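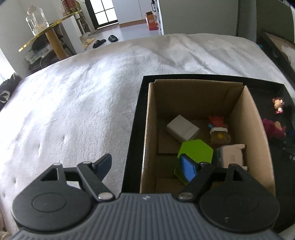 Gripper open over the box of small items, from the home recordings.

Sorting without a sorting plan: first results from the Ovwood recordings

The Curkby group has finished the first round of tests on its box-clearing method, and the numbers are good enough that we are moving on to the second set of homes. The short version is that a policy trained only on hand-held gripper recordings cleared small items from an open box more reliably when we stopped telling it which item to take next.

Some background for readers who joined the list after November. Our earlier method, Wustelance, split the job into two stages. The first stage looked at the box and picked a target. The second stage moved the gripper to that target and closed the fingers. It worked well on the bench in the lab, where the items were spaced out and the light came from one side. In homes it did poorly. The first stage would settle on an item pressed into a corner or lying under another one, and the second stage would keep trying for it long after a person would have moved on to something easier.

Hjaltested, the new method, drops the first stage. The recordings show a person with the hand-held gripper going into a box, taking whatever they judge to be the easiest item, and setting it down outside. The policy learns the choice and the motion together. No item is labeled, and there is no list of object types. If the person changes their mind halfway down, that stays in the data too. We had been cutting those passages out for Wustelance and it now seems we were throwing away useful material.

We used 800 recordings for training, all made in homes in Ovwood on beds, sofas and floors. People used their own boxes and whatever was at hand to put in them, mostly toys and small cartons. We asked only that the walls of the box be left standing. The walls matter a great deal. With wide fingers there is often just one good angle of approach, and a lot of what the person is doing in these recordings is turning the wrist to keep the outer side of a finger off the cardboard.

For testing we kept back 24 box layouts that were not used in training. Over 151 attempts, the old method most often failed by touching a wall on the way in. The new one does that much less. Its main failure now is at the other end: it closes on two items at once, lifts both, and drops one over the edge. We count that as a failure even when the second item ends up outside the box.

Soft items are still a problem. Plush toys compress, and the finger opening at the end of a grasp looks the same whether the toy is held firmly or only by a fold of fabric. We tried adding a short pause after closing. It helped a little and made everything slower, so it is off by default.

The next round covers 2 changes. We will add boxes with the flaps folded inward, which narrow the opening, and we will record on softer surfaces where the box tips when a finger leans on it. Groups that already have the Wustelance gripper mounts can use them as they are. The recording guide has been updated, and the section on trimming has been removed. Please send full recordings from now on, including the false starts.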